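Potdale Craft Room – notes from our get-together, 27 Feb 2026

Present: Margarida Falcão, Lâm Kim, Shafiq Kanagaratnam and me (Domnica Vasiliu, scribbling as fast as I could). Smaranda Nistor sent her apologies.

We started with the wall, which took up half the evening! Margarida wants to repaint. Shafiq thinks the scuffs will come off with a sponge and some patience, and I'm with him – the gray is still perfectly nice. He'll try a small patch first. If it doesn't work, Lâm has a paint quote for $352 and we'll talk again.
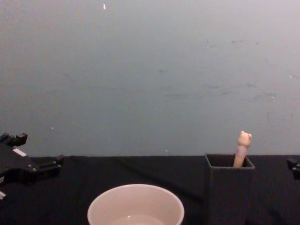
Then the black cloth. We all like having it on the table, but it does crease and it shows every bit of dust (I brought a lint roller last time and gave up). Lâm offered to take it home, wash it and iron it. Margarida asked about buying a second one so we can swap them over. Agreed, up to $21.

Storage bins: Smaranda's message says eight would do. Nobody argued.

To do:
Shafiq – sponge test on the wall
Lâm – wash and iron the cloth
Margarida – price a second cloth
Me – send these notes to Smaranda

We ran out of time for the shelf labels, so they go first at the next meeting.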